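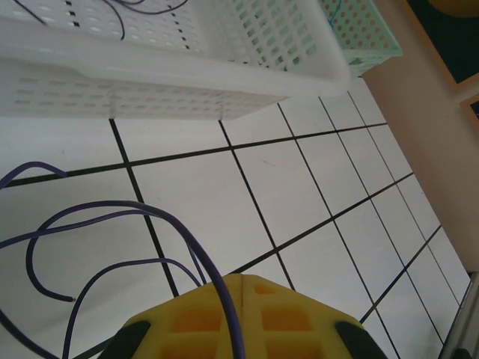
Uma carta da administração do condomínio devia poder ser lida em pé, à porta, com as chaves ainda na mão. As que recebo da Dronis não se podem ler assim. A frase começa num lado da página, dá voltas largas como os fios roxos da fotografia, sobe, desce outra vez e passa pela frente daquilo que eu queria ver, que é só isto: quanto tenho de pagar e até quando. Leio devagar e com o dicionário aberto, porque o português é a minha terceira língua, e durante muito tempo pensei que o problema era meu. Hoje penso de outra maneira e queria explicar porquê.

Em janeiro chegou uma carta com duas páginas sobre a substituição de uma coluna de água. Tinha uma frase com 64 palavras. Sei o número porque a copiei à mão para um caderno, para procurar o verbo principal, e encontrei-o quase no fim, depois de um "sem prejuízo do disposto" e de dois gerúndios. Levei a carta ao meu vizinho de cima, o senhor Ivanov, que vive neste país há mais anos do que eu e foi contabilista. Ele também não tinha a certeza. Perguntámos então à senhora do rés do chão, nascida nesta rua, professora reformada, e ela disse: "Eu pago o que vem no papel e depois reclamo se for preciso."

Fiquei a pensar nesta resposta. Uma pessoa que ensinou a ler gerações de crianças prefere pagar sem perceber. Isto não se resolve com um curso de português para estrangeiros.

Conheço o argumento contrário e respeito-o. A linguagem jurídica precisa de ser exata, e uma palavra simples pode significar várias coisas. Trabalhei 13 anos num escritório de tradução, o Skindov, e traduzi contratos em que uma vírgula valia dinheiro. Mas uma carta a moradores não é um contrato. E mesmo nos contratos bons que me passaram pelas mãos, a exatidão vinha da ordem das coisas: primeiro quem, depois o quê, depois o prazo. As frases compridas apareciam quase sempre onde o autor não queria decidir, ou tinha copiado de um modelo antigo sem perguntar se ainda servia.
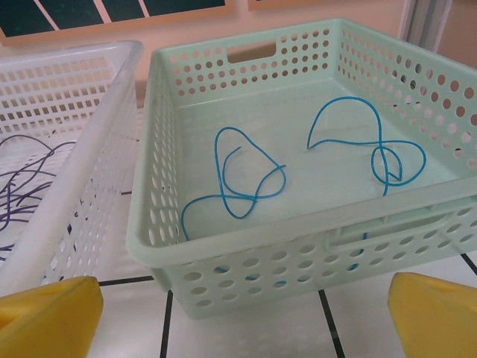 O que custa escrever claro

Custa tempo, isso é verdade. Quem escreve uma carta clara tem de saber primeiro o que quer dizer, e às vezes descobre que não sabe. Quem escreve uma carta confusa passa esse trabalho para os outros. No meu prédio há 16 apartamentos. Se em cada um deles alguém perde meia hora com a mesma carta, perdeu-se um dia de trabalho inteiro para poupar uns minutos no escritório. E esta conta deixa de fora os telefonemas, as respostas erradas e os pagamentos fora de prazo.

Há também um custo de que se fala pouco, que é a vergonha. Muitos estrangeiros que conheço não telefonam a perguntar. Têm medo de que a voz do outro lado fique mais lenta e mais alta, como acontece tantas vezes quando se ouve um sotaque. Preferem pedir ajuda a um filho, e o filho com onze ou doze anos fica a conhecer as dívidas da casa. Eu própria guardei uma carta da Cluten, a empresa que faz as leituras dos contadores, durante três semanas dentro de um livro de cozinha. Era um simples aviso de visita. Tinha uma palavra que eu não conhecia, "doravante", e essa palavra bastou para me assustar.

Não peço que se escreva para mim como se escreve para uma criança. Gosto do português difícil quando ele tem razão para o ser. Leio poesia com muito esforço e muito prazer, e gosto do futuro do conjuntivo - talvez mais do que os próprios portugueses, que o usam sem dar por ele. Um poema pode exigir de mim uma tarde. Uma fatura não tem esse direito.

A minha proposta é modesta. Que cada carta diga na primeira linha o que o morador tem de fazer. Que o valor e a data apareçam sozinhos, numa linha própria. A lei citada pode ficar no fim, completa, para quem a quiser consultar. E antes do envio, que alguém de fora do escritório leia a carta em voz alta. Onde essa pessoa parar para respirar duas vezes, a frase deve ser cortada. 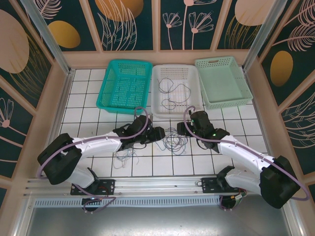 E quem deve pedir esta mudança?

Os moradores que dominam bem a língua, em primeiro lugar. Uma queixa minha parece uma dificuldade pessoal; a mesma queixa, assinada pela professora do rés do chão, já é uma crítica ao texto. Na última reunião ela falou, eu falei depois dela, e ficou escrito na ata que a Dronis vai rever o modelo dos avisos. A ata, devo dizer, tem uma frase de onze linhas. Já pedi que a corrigissem.

Yaryna Dovhaniuk
14/03/2022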